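Folding Fleece on the Bed

Posted by Lowri Craddock

Fleece throws and sweatshirts take up more room than anything else in a closet. Most of that is air. If you fold them on a flat bed and press as you go, a stack of four fits where two used to.

Make the bed first, or at least pull the sheet tight. Fleece clings to a wrinkled sheet and drags it along when you turn the piece over. A plain sheet also helps you spot lint and pet hair before it gets folded in. Go over the fleece with a dry rubber glove and the hair rolls up into clumps you can pick off.

Lay the piece out, find two corners and shake it once. Fold it in half lengthwise and run your forearm down the fold. Then bring the short ends in so they meet in the middle, and fold again. Stop there. A fifth layer will spring open on the shelf. 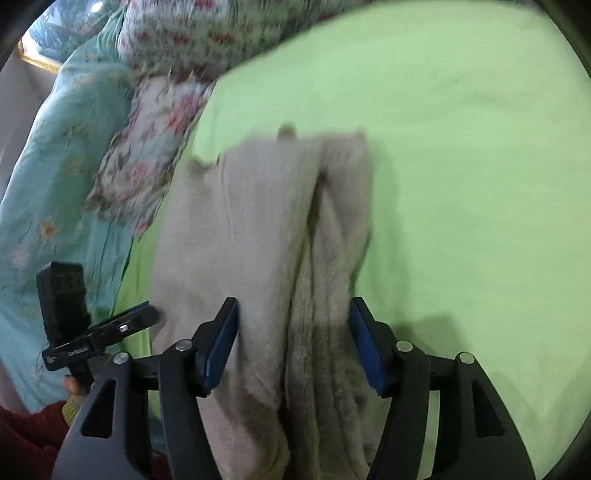
Beige-grey fleece on the lime-green sheet, with a crease down the middle.

If the cloth bunches at one end, don't tug on it. Open the last fold, smooth the bunched part out toward the edge with a flat hand, and fold again. Fuzzy fabric grips itself, so it needs lifting into place more than pulling.

A few notes on washing:

Wash fleece inside out in cool water, with other soft things. Towels leave lint on it.

Skip fabric softener. It mats the nap.

Tumble on low for 29 minutes, then hang it over a door to finish. High heat makes the surface rough, and it won't brush back.

For storage, stand the folded pieces on edge in a drawer. Vija Juška wrote in to say she keeps hers in an old pillowcase on the top shelf, and that works well too. Leave the vacuum bags for down comforters. Fleece comes out of them with hard creases that take days to relax.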